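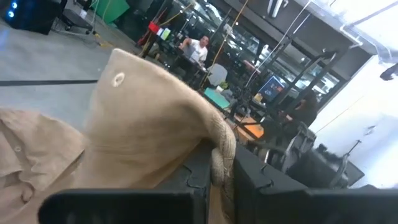

Page 3 of 19

PRE-SEASON GYM INSPECTION, WITH COMMENTS
Falach Basketball Association, home court and change rooms
Inspected by: Zinash Derese
Month: July

I was handed last year's sheet with every box ticked and told it would save me time. I did the whole thing again from scratch. Comments are under each item.

2.1 Playing surface clean and free of dust
NOT PASSED. Dusty along both baselines and under the home bench. The roster says the floor is mopped before every session. I would like to see who signs for it, as the sign-off column has the same initials in the same pen all the way down.

2.2 No lifted boards, nails or splinters
PASSED WITH COMMENT. One board near the scorer's table moves underfoot. Last year's comment was "settling". It has had a year to settle.

2.3 Line tape flat and secure
PASSED. Redone at the three-point arc, badly, but it's flat.

2.4 Clear run-off behind each baseline
NOT PASSED at the north end. Stacked chairs against the wall. I'm told they are always moved before tip-off. They were there at tip-off when I came to watch the under-14s.

2.5 Backboard padding fitted to bottom edge
PASSED at the south end. At the north end the padding is split at one corner and somebody has taped it. Replace it.

2.6 Ring and bracket bolts tight
PASSED. Checked with a spanner, from a ladder. The old sheet says "visual check", which I take to mean from the floor.

2.7 Height-adjusting winch
NOT TESTED. Ruggiero say the winch is rated well above the load and needs no service. That is the company that sold it to us. I'd like a second opinion before the juniors use the low setting. 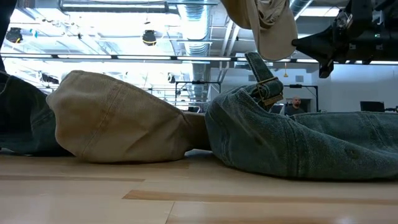

Page 4 of 19

2.8 Wall padding
PASSED WITH COMMENT. Firm enough on the south wall. The quote from Badar for new pads was $3,000, with "improved player confidence" listed as a benefit. I can't inspect confidence. Get another quote.

2.9 Portable scoreboard and leads
NOT PASSED. The lead runs across the doorway with no cover. Same comment last year, and the year before that.

2.10 Exit doors open freely
PASSED. Both doors, pushed from inside with one hand.

2.11 Capacity sign displayed
PASSED WITH COMMENT. The sign says 80. The grand final was a good deal fuller than that by anyone's reckoning, so I don't know what the sign is doing for us.

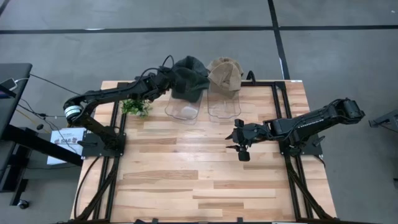
2.12 First aid kit stocked and in date
NOT PASSED. Ice packs all used, strapping tape gone, and the eyewash has expired. The kit is a Jirkov, the large one, and the contents card inside the lid is fine if anyone cares to read it.

2.13 Defibrillator
PASSED. Light is green, pads in date. Keep it out of the locked office.

Re-inspect 2.1, 2.4, 2.9 and 2.12 before the first practice. Please don't tick them for me.

Z. Derese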